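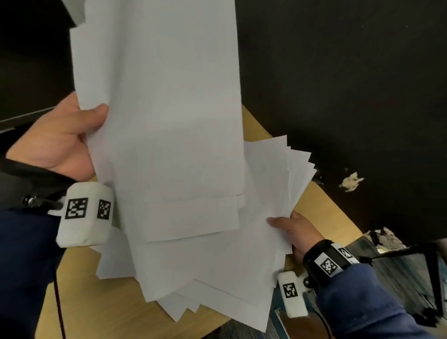

Drendetti opens its paper-handling trials to visitors, and yes, people are still winning

April 25, 2018, Sallulden. For immediate release

Hello from Drendetti! I'm Angelica Macapagal, I run the trials here, and I've been told I can write this release myself as long as I mention the open afternoons before everyone stops reading. So: we're opening our workshop in Sallulden to the public and the press, you can come and watch machines try to do the dull jobs, and it's free. Details are at the bottom.

Now for the bit I really want to talk about. I get asked one question more than any other, usually at weddings. Can a robot do my chores yet? My answer is still "some of them, slowly, if you tidy up first". A machine that hoovers a floor is old news. A machine that can pick up a thick pile of loose paper, square it off and put it down again without half of it sliding on to the carpet is another matter, and that's the job we've spent most of this year on.

Paper sounds easy until you try to write down how you do it. Sheets cling to each other, then they don't. A stack bends in the middle. You hold the main lot in one hand with your fingers over the top and your thumb underneath, the other hand has a second bunch that has fanned out, and all the while you're making tiny corrections you couldn't describe if I paid you. People who work in print shops and post rooms do this all day while chatting about the football. Our best machine needs silence and a run-up.

We learn from people first. Our handlers wear straps at the wrist with printed square patterns on them, so the computer can follow where each hand goes and how it's turned. Then we give the same job to the machine and see how far it gets. In March we finished our first long round, a project we call Maglaya, with 2908 attempts by the machine at picking up a stack, straightening it and setting it down. I'd hoped for 3000 but we ran out of month (and, for one whole afternoon, out of paper).

What did we find? With fresh, flat sheets straight from the packet, the machine does well enough that I've stopped holding my breath. Give it used paper with a few folds in it and things go downhill quickly. It grips too hard and buckles the pile, or too softly and leaves the bottom sheets behind on the desk. It has no idea that a sheet poking out at the corner is a problem, whereas any person would tap it back in without thinking.

My colleague Hafþór Ketilsson, who builds the grippers, is more cheerful than I am. "I don't need it to be as good as a person," he says. "I need it to be good enough that a person can go and do something else for 10 minutes. We're close to that with clean paper. With laundry, ask me again in a few years."

Laundry does come up a lot! So do dishes, beds and the cupboard under the sink. We have tried towels, and the machine can fold one if it's laid out flat beforehand, by which point you may as well fold it yourself. I'd rather tell you that now than have you come all the way to Sallulden expecting a butler.

Where I do think we'll see something useful soon is on the shop floor, in places where the same task comes round again and again and the mess is at least a familiar mess. Our next round, Koninberg, will be 2000 attempts using only creased and mixed paper, the sort that comes out of a real filing drawer. We'll publish the failures along with the rest, as we did for Maglaya.

Visiting

The open afternoons run from two until five. You can watch the machine at work, talk to Hafþór about grippers (allow plenty of time) and have a go at the stacking task yourself against the clock. Children are welcome with an adult. Please book through the Drendetti front desk so we know how many chairs to put out.

Notes for editors

Drendetti is a small firm in Sallulden working on machines for handling paper and cloth. Interviews with Angelica Macapagal and Hafþór Ketilsson can be arranged through the front desk. The Maglaya results are available on request.

ENDS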